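Two-Minute Balance Check May Flag Inner-Ear Trouble, Tusbridge Pilot Finds

2020-01-03, by Tusbridge Clinic

Standing on one leg with your eyes shut may tell a doctor something after all. A pilot study of 39 adults found that wobble patterns matched later inner-ear test results in 31 of them.

"Most people were sure they'd do fine – most people were wrong," said lead author Kayode Olaniyan.

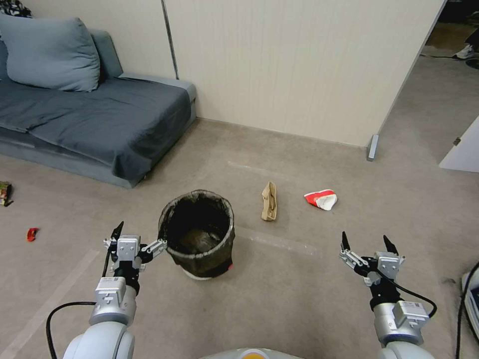
A larger trial opens in October. Recruits will be paid in parking vouchers.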